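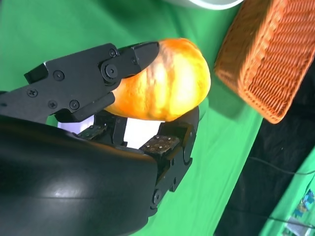
三指夹爪夹持柑橘,腕部相机视角

记一次触觉零点漂移导致的过夹

2020年1月28日

先说现象。夹爪在连续抓放柑橘的过程中,夹持力逐次上升,控制器不报警,日志里的力值始终在设定范围内。到第208次循环,上指的位置误差超限,驱动器保护停机。取下来的果子指尖处压痕很深,果皮已经破了。

最初怀疑上指的关节。拆开看过,枢轴螺钉没有松,连杆间隙正常,装回去空载跑了300次开合,位置重复性与出厂记录一致。机械部分排除,前后花掉一个下午。

然后查触觉。下方两指的内侧面各有一块矩形触觉垫,表面是成排的金属小凸点。上指的力没有直接测量,由下方两指的读数反推。这个结构决定了一件事:触觉垫读数偏低,上指就会多压。

把原始数据导出来画图,问题很明显。空载时右下指的读数应当在零附近,实际随循环次数一路往负方向走。控制程序Praline在每次张开后会重新取零,取零窗口是20毫秒,紧跟在张开指令完成之后。此时果子已脱离,但垫子的弹性层还没有完全回弹,残余信号被当作零点扣掉,下一次夹持的读数因此偏低,控制器补力,弹性层压得更深,残余更大。如此循环。

左下指也有同样的趋势,幅度小得多。原因我还没有查清,可能与果子的形状有关:柑橘不是正球,横放时两侧受力本来就不对称。换成标准球试过一轮,左右差异缩小,没有消失。

没有报警是另一个问题。Praline的力上限用的是扣零之后的数值,零点漂了,上限跟着漂,等于没有上限。最后停机靠的是驱动器的位置误差保护,这一层原本不是用来管力的。如果夹的是较硬的物体,或者手指之间是人的手,后果会不同。复查期间我把电流限幅调低,并且规定上电时手不得进入夹爪行程。

Iddrisu Antwi看过数据后提出,取零不应绑定在张开指令上,应当等读数的变化率降到阈值以下再取。按这个思路改了,同时做了以下变更:

取零值与上电基准比较,偏差超过7个计数即停机,不再自动修正。
力上限增加一路未扣零的原始值判断,两路任一超限均切断使能。
每次取零的结果写入日志。旧版本只记录扣零后的力,事后几乎无法追溯。

改完重跑,跑过了原先停机的循环数,空载读数没有再出现单向漂移。更长的测试还在排。

触觉垫的供应商Fedano那边也去问了弹性层的回弹时间,规格书上没有这一项。对方答复会补测,数据到了再更新本文。旧版Praline的用户请先关掉自动取零,改为手动。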